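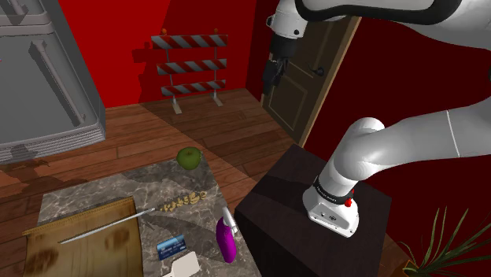 Uvton Robotics Club / Simulation Team / How-Tos

Randomizing a tabletop scene without wrecking your policy

by Raluca Lazăr

Okay, so a bunch of you asked me after the January meetup how I set up my distractor runs, and I kept promising to write it down. I'm going to assume you already have the simulator installed and can make the arm move. If you can't, do the Plirnuvmont starter page first and come back, I'll wait!

The idea is simple. You train a policy to reach for one thing (for me it's the green apple), and then you fill the table and the room with stuff that has nothing to do with the job. If the arm still goes for the apple, great. If it gets confused by a credit card, you've learned something too, and you can fix it before you waste a weekend on real hardware.

Step 1. Get a clean baseline

Run the task with only the target on the table. Save the seeds! I can't say this enough. My first time through I let the simulator pick new ones for every run and then had no way to compare anything with anything. I use 69 starting poses and keep them in a plain text file next to the config.

Step 2. Add clutter to the table

Pull objects from the Duan asset pack and drop them at random spots on the counter. Mix up the shapes: flat things, long skinny things, something tall like the spray bottle. Let physics settle before the first camera image gets saved, or you'll be training on objects that are still falling (ask me how I know).

Step 3. Change the room

People skip this one. Swap the wall paint, the floor, the big furniture. I like loud choices, so I go for strong red walls and throw in a road barricade as background junk. A policy that only ever saw beige will sometimes fall apart here even though nothing on the table moved.

Step 4. Look through the wrist camera

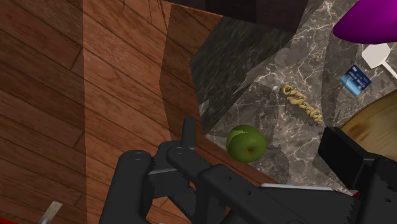
Wrist views are where most of my failures show up, so I always replay a handful of runs from that camera before I believe any success number. The side camera makes everything look easy, with lots of space between things. Down at the gripper you get the apple right up by the black fingers, plus the blue card and that little pale yellow spiral sharing the counter with it, and the gripper's own parts fill a good chunk of the view. So check two things: is the target visible during the last part of the reach, and is any distractor the same color as the target? I keep a green filter handy for the second one.

Step 5. Compare

Run the same seeds with clutter, then with the new room, then with both. Change one setting at a time, please. I put the results in a spreadsheet with a column for the closest object to the target. You can get fancier with the Ustia plotting scripts, but I mostly just sort the column and squint.

If the clutter runs drop a lot and the room runs don't, go back to step 2 and put more variety into training. If it's the other way around, you probably need more wall and floor textures. Mine needed both, naturally.

The config file is in the team folder under "distractors". Copy it before you edit it!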